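Last updated: Aug 22, 2018

Tableware hire firm to open second store

Tusico, which hires out plates, glasses and cutlery for weddings and village events, is to open a second store in the old Kusuma building in April.

The firm has taken the ground floor on a 10-year lease. Owner Kerstin Hellström said orders had outgrown the present premises, where customers sometimes queue on the stairs on Fridays. The firm handled 3,763 orders last year.
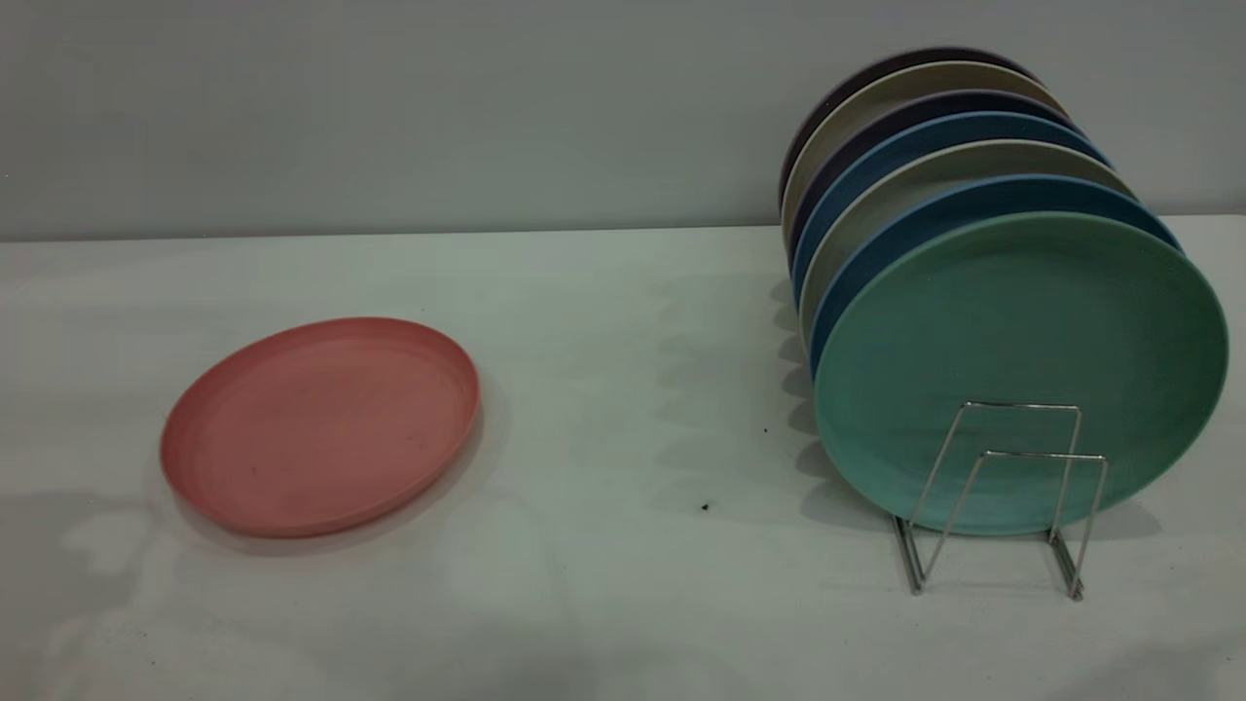
A pink plate and a wire rack of plates.

Nine jobs will be created, two of them for drivers. Hire prices will stay the same until the new store opens, Ms Hellström said.

Neighbour Holger Midtbø, who runs a bicycle repair shop next door, has asked the council to look at parking before vans start using the yard. A council officer, Maj-Britt Rønning, said loading would be limited to mornings and that a decision on the yard gate would follow.

The present store will stay open for collections and returns.

We use cookies to improve your visit. By continuing to use this site you accept our cookie policy.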